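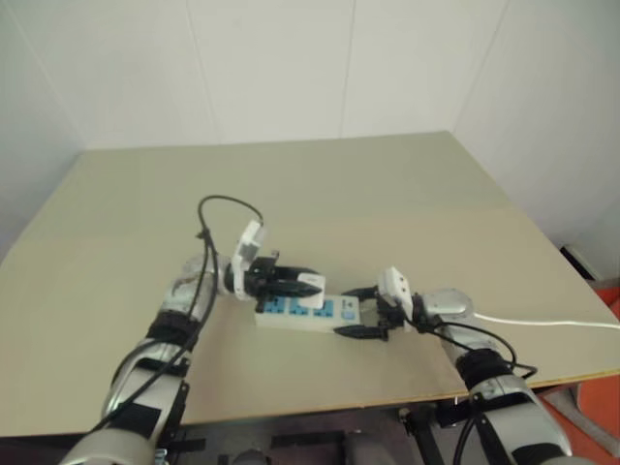 How to Work Out What Your Standby Power Costs (Before You Buy Anything to Fix It)

By Madhu Rana
Jun 23, 2020

Every few months someone forwards me an article claiming that the gadgets in my house are bleeding me dry while I sleep. The article has a number in it, usually a big one, and a link to a product. I have read a lot of these and I have yet to see one that tells you how to get the number for your own house. So let's do that. It takes a weekend, most of which is waiting.

I rent the lower half of a two-family house in Wundurton. There's a TV, two computers, a printer I use at tax time and the usual pile of chargers. Your house is different and your answer will be too.

What you need

A plug-in watt meter. This is a small box with a screen that goes between the outlet and the thing you want to measure. Some public libraries lend them, and I would try that first. If you buy one, get one that shows tenths of a watt. The cheap ones that round to whole watts are no use here, as half the things you measure will come up as either 0 or 1 and you won't know which to believe.

Your last electric bill. You want the full price per kilowatt-hour, with delivery charges included. Many bills split this into two or three lines in the hope that you won't add them up. Add them up.

Paper and a pencil. There are apps for this. I tried one called Nigam and it wanted my email address before it would multiply two numbers.

Step 1: Make a list before you measure

Walk through the house and write down everything that stays plugged in all the time. Look behind furniture. Leave off the refrigerator, the freezer and anything medical. Leave off the router too unless you are really prepared to live without it overnight. I have met people who say they are, and I don't believe them.

Next to each item, write your guess in watts. You'll want this later to see how wrong you were. I put the phone chargers down as the worst offenders because every article says so.

Step 2: Measure each thing while it's "off"

Plug the meter into the wall and the device into the meter. Turn the device on, let it start up fully, then turn it off the way you normally would. Now wait. A lot of electronics keep busy for a while after you press the button, and if you write down the first reading you'll get a number that's far too high. I suspect plenty of the scary figures come from exactly this. I give everything 20 minutes.

Write down the reading once it settles. If it won't settle, let the meter run overnight and use its kilowatt-hour total. Cable boxes and game consoles often wake up on their own, so they need the overnight treatment anyway.

Computers need two readings, one for sleep and one for shut down. Use whichever you really do.

Step 3: Measure power strips as a group

If five things share a strip, you can plug the whole strip into the meter and get one reading for all of them. It's quicker, and it tells you what you would save by switching off the strip.

Check the rating on your meter and on the strip first, and don't run a space heater, a window air conditioner or anything else that makes serious heat or cold through either one. Those go straight into the wall. Don't plug one strip into another to make the cord reach. And if a strip is warm to the touch, has a loose outlet or has a scorch mark, throw it out and forget about measuring it.

One thing the sellers skip over: a strip with an indicator light uses a bit of power itself. Mine is too small for the meter to show clearly. A "smart" strip with a radio in it uses more, all day long, so put that on your list as well.

Step 4: Do the arithmetic

Add up the readings. Multiply the total watts by 24, then by 365, then divide by 1,000. That gives you kilowatt-hours per year. Multiply by the price from your bill.

If you want a shortcut, one watt running all year comes to 8.76 kilowatt-hours. So take your total watts, multiply by 8.76, then multiply by your price.

Say your total is 50 watts. That's 438 kilowatt-hours a year. At 15 cents each, it costs you $65.70. Worth knowing, and worth a little effort. It is nowhere near the figure in the last article I was sent, but it's real money.

Keep in mind that things are not on standby when you're using them. If the TV is on five hours a day, its standby time is 19 hours, and you should use 19 where I wrote 24. The articles like to skip this as well.

Step 5: Compare it to the whole bill

Do not leave this one out. My household used 2433 kilowatt-hours over the past year. All the standby together came to 216, or just under nine percent. The other ninety-one percent was the refrigerator, the lights, cooking, the window unit in August and so on, and no gadget I can put on an outlet is going to touch any of that.

Nine percent is more than I expected, to be fair. I had gone in hoping to prove the whole subject was nonsense, and I couldn't.

Step 6: Find the two or three things that matter

Sort your list from biggest to smallest. In my case an old stereo receiver and the cable box made up more than half the total between them. The phone chargers, with nothing plugged into them, didn't register at all. I unplugged and replugged the meter because I thought it had broken.

So much for going around the house every night pulling chargers out of the wall. If you enjoy it, carry on.

Step 7: Use the dullest fix first

For the stereo, I put it on a plain strip and turned the strip off. It cost nothing as I already had the strip. For the cable box, switching it off at the strip meant waiting through a long restart and an empty program guide, so I lasted three days. I later found a deeper sleep setting in the menu, and it cut the draw by about a third. Look through the menus before you spend anything.

Some things should not be cut off this way. Inkjet printers may run a cleaning cycle each time they get power back, and that uses ink, which costs a good deal more than electricity. Projectors with a cooling fan need to finish running it. Desktop computers should be shut down properly before the strip goes off. Anything that records on a schedule won't.

About the products

Since people ask: I looked at two. The Brodico strip has one control outlet, and when the device plugged into it goes off, the others go off too. It did what it said with the TV. With a laptop in the control outlet it couldn't tell asleep from awake, and I gave up adjusting it. At what I paid, it will take several years to earn its price back, assuming it lasts that long.

The Dralano plug is a different kind of thing. It claims to "balance" the electricity in your home from a single outlet. I ran my meter on the same lamp with the Dralano plugged in next to it and without it, and the readings matched. A meter on one lamp isn't a laboratory, I admit. But a home electric bill charges for kilowatt-hours, and I could find nothing on the package explaining how a box in the hallway would reduce them. The box has a green light on it. The light uses power.

If you measure and get something very different

First check that you waited long enough at Step 2. Then check the decimal point, which has caught me twice. After that, check whether you used the full price per kilowatt-hour or only the supply line. If it still looks odd, measure one item on a different outlet, and then with a different meter if you can borrow one.

Old equipment really can be bad. A neighbor's big-screen set was pulling more when off than my laptop does when I'm working on it. She has moved it to a switched outlet and is waiting for the next bill. I've told her to compare it with the same month last year, not with last month, and to expect a few dollars.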